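5. Checking a simulated tabletop policy before you trust its score

This section covers the countertop evaluation in the Brekeo simulator. It assumes you have finished the install in Section 3 and have a trained policy checkpoint. It also assumes you want to know what the checkpoint can do, and a success rate alone will not tell you that.

5.1 Set up the run

1. Load the countertop task and select the two-arm configuration.

2. Set the number of episodes to 2000. The Lirkungate baseline was reported on 45, and we have never been able to reproduce its ranking of methods with so few.

3. Turn on placement randomization for the plate and the food items. It is off by default.

4. Set the step limit. Do not copy the limit from the training config. A generous limit lets a policy bump objects until one of them ends up where the checker wants it.

5. Save rendered views for every episode, including the ones marked as successes.

Note: The black bands at the top and bottom of each render are padding. Leave them in if your policy was trained with them. Cropping them changes the input size, and the loader will rescale without a warning.

5.2 Look at the renders

Open a handful of episodes before reading the results table. Pick them by random seed. The viewer's "highlights" button sorts by score and will flatter any method you give it.
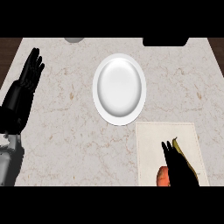

Figure 5-1. Countertop task, rendered view. Right hand at the banana, left hand raised, plate empty.

A single view like Figure 5-1 cannot tell you whether the banana is gripped or only touching the hand. The contact log can, so keep it open beside the viewer. Step forward from the first logged contact and watch whether the fruit moves with the hand.

Check the idle arm too. In the Sovarholm ablation, freezing the left arm changed the success rate by less than the spread between seeds. The write-up still calls the behavior "bimanual coordination." We would want to see a task that fails with one arm before using that phrase.

5.3 Run the control tests

1. Repeat the evaluation with the left arm locked.

2. Repeat it with the camera input replaced by the first view of each episode. A policy that still scores well is replaying a motion.

3. Repeat it with at least 13 random seeds and report every one.

4. Compare against the scripted Kozłowski controller. It has no learning in it and is a harder opponent than most papers admit.

Caution: The success checker looks only at the final position of the item relative to the plate. It does not test for a stable grasp, and it will pass an item that clips through the rim. On our last review, about 66 episodes marked as successes had contact forces no real hand would survive.

Caution: Do not quote a simulated score as a hardware score. The renderer's even lighting and clean marble are kinder than most kitchens, and friction values for the food items are guesses carried over from an older release.

5.4 If the control scores match the main score

Stop and check the randomization setting from step 3 of 5.1 first. If it was on, report the match as your result.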